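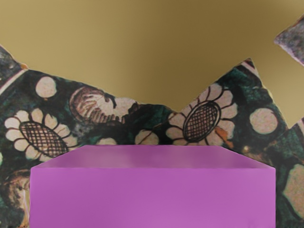

June 5, 2024

Mail relay move, Mekthorpe site

Picked this back up after leaving it alone since February. Goal for the day was to get the scanners and the two line-of-business apps off the old relay and onto Dalel, so the old box can be shut down. Ketsara Panyasiri was on the firewall side, I did the relay and DNS.

Starting state: old relay still accepting on port 25 from the whole internal range, no auth, no TLS. Dalel is built and patched, Postfix installed, certificate from the internal CA. Outbound goes through the hosted filter as before. TTL on the relay alias had already been lowered.

Moved the alias first thing. Scanners on the ground floor followed within a few minutes. Upstairs ones did not. They have the old IP typed in instead of the name, which I should have checked. Changed them by hand through the web pages. The admin password on one was not the one in the vault, so I reset it from the panel and updated the entry.

Then the real problem. Valderrama (the invoicing app) started queuing. Its log only says "delivery failed, will retry". On Dalel I could see it connect, send EHLO, get offered STARTTLS, start the handshake and drop. Same thing every retry. Queue on the app side was at 201 when I first looked and 507 by the time we had it sorted.

Tried, in order:

Imported the CA root into the Windows machine store on the app server. No change. Restarted the service, no change.

Ran openssl s_client from the app server to Dalel. Handshake completes, chain is good, TLS 1.2. So network and certificate are fine from that host.

Ketsara took a capture at the firewall. The app's client hello offers TLS 1.0 and nothing newer. Dalel refuses anything under 1.2, so that explains the drop. Her view was that the app is built against an old .NET version and never asks for the system default.

Set SchUseStrongCrypto and SystemDefaultTlsVersions under the .NETFramework v4.0.30319 key, both the 64-bit and the Wow6432Node one. I did only the 64-bit key the first time and it made no difference. The service is a 32-bit process. With both set and the service restarted, it connected with TLS 1.2 and the queue began to drain.

We did talk about just turning STARTTLS off for that one client address with smtpd_discard_ehlo_keyword_address_maps. It would have worked and I have the line written down, but I would rather not leave it in the config for somebody to find in two years.

Second issue, smaller. Once Valderrama started sending, the hosted filter began deferring us with a 451 for too many connections. Default destination concurrency on Dalel was too high for it. Set smtp_destination_concurrency_limit to 2 and reloaded. Slower, but no more deferrals. Took up to 70 minutes for the last of the backlog to leave. Accounts were told to expect late invoices and did not seem bothered.

Flellus (door system alerts) went across with no trouble at all. Test alert arrived, headers show Dalel, SPF passes. It doesn't attempt TLS, so for now it is in the allowed plain list with the scanners.

mynetworks on Dalel is now individual addresses only. The old range is commented out in main.cf with a note. Anything that gets "Relay access denied" from here on needs a ticket and an address, please don't uncomment the range.

Still to do:

- Leave the old relay running with logging turned up and see what else connects to it. There was one hit late in the afternoon from an address neither of us recognized. Ketsara is looking through the DHCP leases.
- Put the TTL back up once that is quiet.
- Add the registry keys to the app server build notes.
- Queue length check for Dalel in monitoring. There isn't one yet, I was running mailq by hand.
- Ask the Valderrama vendor whether the next version still needs the keys.

Config is committed. Copy of the old main.cf is in the same folder, with the capture next to it.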